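# Two cubes and a tray: a skeptic's hour with Driss Belhaj

6/19/18

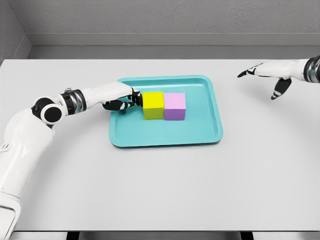

*Simulated tray task at Erlow. The left hand is at the yellow cube; the right hand hangs back.*

I asked Driss Belhaj to start with the number I trusted least. His group at Erlow has a two-armed robot model that learns small tabletop jobs in simulation, and its report, which came out in March, says the learned controller finished the tray task in 1,309 trials without a person stepping in. I wanted to know how many it didn't finish.

"It failed 664 times," he said. "That's in the report. It's on the page people skip."

So it fails one time in three. Belhaj didn't argue with the arithmetic. He argued with my tone. The older method, a hand-written script called Rasik, did worse on the same starting positions, he said, and the script took a person weeks to tune. How much worse? He would rather I read the table. I have read the table. Rasik was run on a smaller set of starts, and I can't tell from the text how those starts were picked.

"That's a fair complaint," he said. "We picked them before we knew we'd be comparing. I would do it differently."

The job itself sounds like nothing. Two cubes, one yellow and one pink, have to end up side by side on the floor of a shallow tray, pushed together with no gap. The controller, Oltus, gets to decide which hand does the work. Belhaj is proud of that last part and it is the claim I pressed hardest. When I look at a robot with one hand working and the other held open over bare table, I see a one-armed robot carrying a spare.

"Sometimes that's what it is," he said. "We don't reward the second arm for being busy. If one hand can do it, the other should stay out of the way. People want to see both hands moving because it looks smart."

Then why two arms at all? He said the harder starts need them, the ones where a cube gets stuck against the lip and has to be worked loose from the other side. There were 36 of those in the final test. Oltus solved 25. I said 36 is a thin crowd to hang a paper on. He said it was enough to be worth another year, and then that he wished it were more.

We spent a long time on touch. A simulated cube has whatever friction you type in. It doesn't have a greasy face from being handled, and a simulated tray doesn't slide unless somebody lets it. Belhaj's group changes the friction and the weight a little from trial to trial, so that Oltus can't lean on one exact value. I asked who chose the range.

"I did," he said. "From experience."

From experience with what? He laughed at that one. "With cubes."

The group has not run Oltus on hardware. The report says so, in a footnote. A review by Beaudoin, the lab that shares their test code, called the result "ready for transfer," and Belhaj was quick to say the phrase wasn't his. He thinks the fingers will be the trouble. In simulation the fingertip meets the side of the cube cleanly and the push goes where it's meant to go. He expects a real one to skid.

I asked what result would make him drop the method. He took a while. If Rasik, given the same starts and the same changes in friction, came within a few points, he said, he would go back to writing scripts. That test is cheap and it hasn't been done. He told me it's next on the list, after the new scoring code, and that he'd send me the numbers whichever way they fall.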